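From: Purchasing, arm cells
To: cell-planning list
Date: 2 May 2026
Subject: Re: Consumables and spares for the second cell

Replying inline to the April message and keeping only the parts still open. The rail, bases and network gear are settled and I have dropped them.

> 1. Can we hold one set of gripper fingers per arm as spares instead of two? The draft has fingers as the largest recurring line and I would like to see it come down before we send the order to Grevine.

I would not go to one. The fingers wear at the leading edge first, then across the flat faces, and the worn edge is what matters for cloth. Block work tolerates a chipped finger quite well. Picking up a single layer of cotton does not.

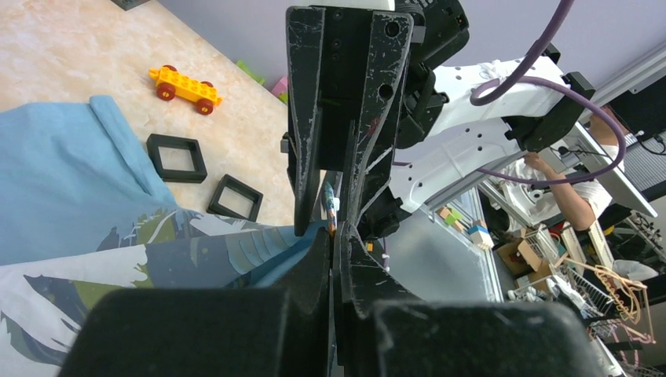

My proposal is two sets per arm for the first year, with the used ones demoted to rigid-object work before they are scrapped. That gives four arms across the two cells, eight sets on the shelf. If the usage log supports it we can drop to one set at renewal. Grevine will hold the unit price on a call-off order, so we are not committed to taking delivery of the lot at once.

Please also note that the draft priced fingers and fingertip pads as one item. They need to be separate lines. Pads are cheap and go at a different rate.

> 2. Zasteo have quoted a single-arm cell at a good deal less. Is there a case for making the second cell single-arm and spending the difference on a better enclosure?

There is a case for it if the second cell only sorts and stacks. It does not hold for the garment tasks, or for anything where one gripper has to hold the fabric while the other places or pinches something. Those tasks are the bulk of what is scheduled to the end of the year, and running them all through one cell leaves us with no cover when that cell is down for service.

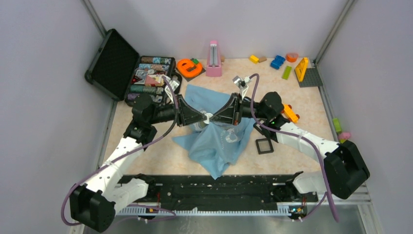 Cost comparison, relative only, as the Zasteo figures are under quote:

| Item | Two-arm | Single-arm |
|---|---|---|
| Arms and bases | 2 units | 1 unit |
| Grippers | 2 units | 1 unit |
| Wrist cameras | 2 units | 1 unit |
| Enclosure and lighting | same | same |
| Controller | same | same |
| Install labour | 3 days | 2 days |

The enclosure, lighting and controller do not shrink with the arm count, so the single-arm cell costs well over half of the two-arm one and covers much less than half of the work. I recommend we stay with two arms and keep the plain enclosure. The existing walls and grey posts are adequate. The upgraded version in the Zasteo brochure mostly buys doors.

> 3. What is the "object set" line and why is it in the capital budget? It looks like toys.

It is mostly toys. It should not be in capital and I have moved it to consumables. The line covers building bricks, coloured blocks, a poker chip set in a carry case, T-shirts and printed fabric. I would like the second cell to start with a duplicate of the first cell's set, bought at the same time from the same supplier, so that results from the two can be compared without arguing over whether the cloth was heavier.

T-shirts are the awkward item. Weight and finish vary between batches, and a printed area is stiffer than the fabric next to it. I have asked for 10 of one style from one batch.

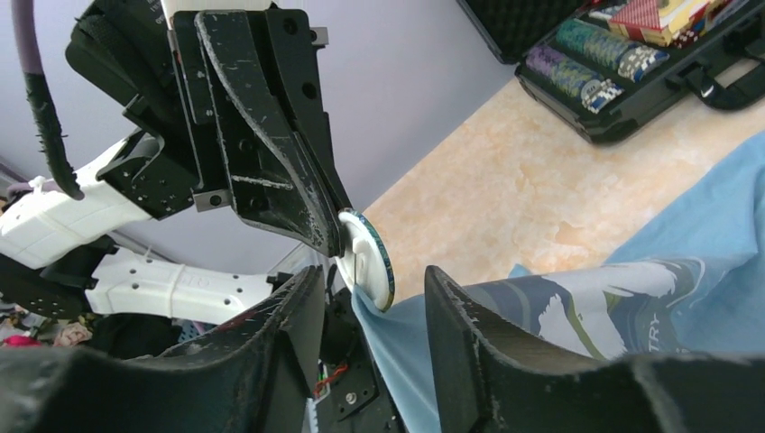

Chips are less trouble. A replacement case is cheap enough that we need not itemise losses. I would still ask that sets not be mixed between cells.

> 4. Cable management. The quote from Verken includes a sleeving kit for each arm. Do we need it or can the workshop do it?

The workshop can do it, but the hours are not free and they are not in the draft. Take the kit for the new arms. For the existing cell I would leave things as they are until the next scheduled service and do both arms together. The wrist end needs enough slack for full rotation, and whoever fits the sleeving should check this at the joint limits before tying anything down.

Lead times as they stand:

- Grevine, fingers and pads: 3 weeks from order
- Verken, arms with sleeving kit: 9 weeks
- Ritchie, marble-look surface panel to match the present cell: 2 weeks, cut to size

The Verken lead time drives the schedule, so that order should go first and need not wait for agreement on item 1. The Ritchie panel can be left until we have confirmed floor dimensions. If anyone objects to a matching surface, please say so now, as a plain matte panel is the same price and would cut down the glare. My own preference is to match.

Still needed from this list: a cost centre for the consumables line, and a yes or no on two finger sets per arm. The revised spreadsheet is in the usual folder, with the old finger line left in and struck through so the change in the total can be traced.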